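FOR IMMEDIATE RELEASE
22/03/2026

Plornico opens sign-ups for its Clear Desk swap, and I'd love your spare staplers

Hi all, Issa Khalaf here from Plornico. I run the small supplies side of things, so I get to write this one, and I'm going to do it the way I talk, sorry in advance to any editors!

Starting today, any office, school or home workspace can sign up for Clear Desk, our swap for the little stuff that piles up in drawers. I mean staplers, staple removers, clips, rolls of tape, the lot. You sort it, you send us what you don't need, and it goes to somebody who does. We ran a trial in January with 15 offices and ended up with 400 usable items (I still can't get over how many of them were staple removers). This time we're aiming for 2,000.

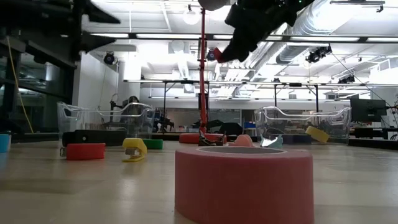
The sorting is the part people ask me about most, and it's pretty simple. Get everything out of the drawer and onto a table. Yes, everything, even the sad clips at the back. Then put out 2 clear bins, one for tape and one for tools with handles, and start filling. I like see-through bins a lot more than boxes with lids, and I will argue about this with anyone. You can tell at a glance what you've got, and people put things back where they see the same kind of thing already sitting.

Small loose things like clips and mini staplers stay out on the table until last. They slide down under everything else if you toss them in early, and then you're digging for them by lunchtime. A lot of our trial offices gave them a shallow tray of their own, and Ukuvine is giving us a stack of those trays to mail out with the sign-up kits, which made my week!

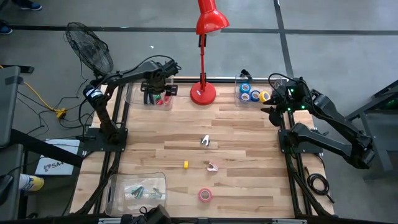
Tape, by the way, is welcome in any color. Blue, pink, yellow, whatever you have. Part-used rolls are fine too, as long as the end hasn't fused itself down for good. Give the staplers a couple of test clicks before they go in the package, and please take out any staples that are jammed. Lamps can't travel with the swap for now, so keep those on your desk where they're doing some good.

Drop-off is at the Prokdale front counter during normal opening hours, or you can ask for a prepaid mailer when you sign up. Mfaume is handling the return trips, so whatever you ask for from the swap list comes back the same way.

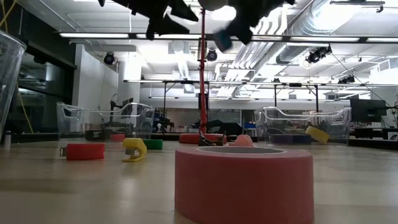 One reader of our newsletter wrote in to say that her team had tried a color system first, all the reds together and all the yellows together, and gave it up within a week. Sorting by what a thing does worked much better for them, she said, and could we please put that in the kit? We have. It's on the first page.

Sign-up forms are at the Prokdale counter and on the Plornico website. For press questions, ask for me, Issa, at the Plornico office.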